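Workshop Tips: Living With a Two-Arm Handling Bench

Compiled by Anikó Sipos, packing and inserts, Trorkport
Revised Mar 11, 2020

These tips cover the handling bench at the Trorkport shop, where two arms move light white blocks that used to be moved by hand. They apply to operators, to the people who set up the bench between jobs, and to anyone who sweeps near it. Maintenance procedures are in the bench binder and are not repeated.

1. Cover the bench in matte cloth

Bare laminate gave glare at the wrist cameras and let light parts slide when a finger brushed them. Dark gray matte fabric fixed both problems. Buy it wide enough to cover the whole top in one piece; a seam catches fingertips. Pull it flat and clamp at the back edge first, then the front, then the sides. Faint wrinkles are acceptable. A fold that can be pinched between two fingers is not, and the cloth has to come off and go on again.

Use a lint roller, one direction only. Do not vacuum the cloth in place. The nozzle lifts it and the clamps creep.

2. Clear scraps before each run

White material sheds. Crumbs and slivers show up well on dark cloth, which makes the check quick. Walk the front of the bench from left to right and pick up anything loose, including pieces too small to matter by the old standard. A sliver under a block tilts it, and a tilted block is gripped off center. At hand packing we corrected for this without noticing. The arms do not.

Keep a shallow tin on the operator's side for scraps. Empty it at shift change.

3. Check the fingers by eye and by touch

With the bench stopped and locked out, press each fingertip sideways. Play of more than a playing card's thickness means a bracket has worked loose. Look at the small white pieces at the tips as well. They wear at the outer corner first. Replace them in pairs, and write the date on the bag the new pair came from.

Pay attention to the cable at the wrist. It should hang in an easy curve through the full reach of the arm. If it goes straight at any point, re-dress it with more slack and cycle the arm at low speed before returning it to work.

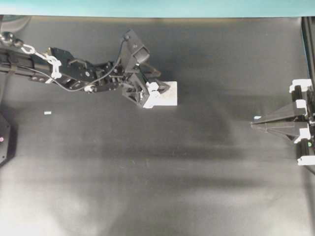
4. Set the block height, then the grip

Most dropped blocks at our bench were traced to settings made in the wrong order. Set the height with the fingers open. Close them at low force, lift a hand's width, and look for rotation. Only then raise the force. Foam takes a dent that does not come back, so test on a reject.

Of 236 blocks logged in the first week, 38 were dropped or marked. After the order of setting was fixed, the figure for the following week was 9. Baiba Kalniņš kept both logs on paper, and the sheets are taped inside the cabinet door for anyone who wants the breakdown by size.

5. Mark a standing line on the floor

Use cloth floor tape, 80 cm out from the bench edge. Stools, carts and feet stay behind it while the arms are live. The line also settles arguments about where the pallet jack may be parked. Replace the tape when the edge begins to lift. Clean the floor with alcohol first and let it dry fully.

6. Rotate the watching job

Watching the bench is more tiring than packing was. Packers on the Sisbridge line, who changed over in September, had reported the same thing to us and we did not plan for it. The hands are idle, the eyes are not, and attention falls off well before the end of a two-hour turn. We now change over every 57 minutes, an odd number chosen so that the changeover does not land on the hourly cart delivery.

Whoever comes off the bench goes to a task done standing and moving: labeling, restocking cartons, breaking down boxes. Wrist complaints in packing have gone down. Complaints of stiff necks have gone up. Raising the stool by one notch helped the shorter operators and made no difference to the rest.

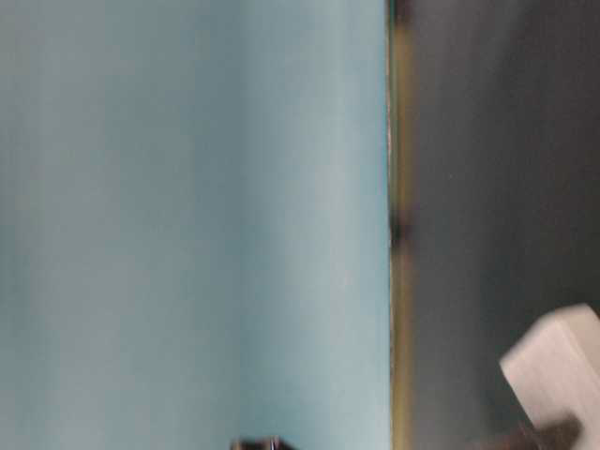 Write the handover note before leaving the stool. Three items are enough: the block size running, any stops since the last note, and anything changed by hand. A stop with no cause found is still written down. Use pencil, as the ink pens dry out in the cold end of the shop.

7. Keep the hand skill

Two people per shift still pack one carton by hand each day, timed and checked. When the bench went down for a day and a half in its second month, only the older packers could hold the old pace. New hires at Trorkport now learn hand packing for their first two weeks and go on the bench afterward.

8. Small supplies worth stocking

Spare fingertip pieces, four pairs. Cloth clamps, six. Lint rollers. Negi brand hook-and-loop ties for the cables, narrow width; the wide ones snag. A Bristmont hex set stays on the bench hook and is not lent to the saw room. Flashlight with a side clip. Pencils.

Report shortages on the Friday sheet.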